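My free month with Jaidee runs out in April, so I suppose I owe it a review. Jaidee is a subscription kitchen for people who want to teach a robot arm to tidy up and don't own a robot arm, a kitchen worth risking or, in my case, much of a clue. It all runs on your computer. You get a worktop, some groceries and an arm, and you write the instructions.

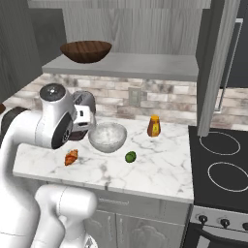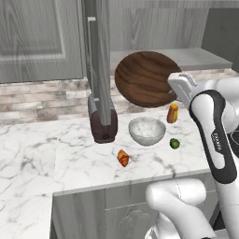

The first evening went on the installer, which wanted to fetch 3851 files and stopped for a think at number 313. I made toast. When I came back it was still on 313, so I started again and it behaved.

After that I was rather won over. You can change the groceries, move things about and look at the worktop from wherever you like, and a croissant that goes on the floor can be put back with one key. I wish my own kitchen had that key. My first go at "put the lime in the bowl" took me 70 attempts, most of them my fault – I'd got left and right the wrong way round and blamed the software in a fairly stiff email.

Siriporn Somboon on the help desk replied within 20 minutes and was far nicer than I'd been. She also pointed me to the beginner lessons by Manee Pongsiri, which are very good and tucked away in a menu called Extras, where I'd never have looked.

Grumbles: the manual assumes you've read the manual. The fan on my laptop now sounds like the Plindthorpe bypass. And the Lirkutum add-on, with more rooms in it, costs extra, though the front page is a bit shy about saying so.

I tried Jurkholm's rival kit last year and gave up before tea, so Jaidee wins that one easily. I've paid for another month. The dishwasher at home still needs emptying.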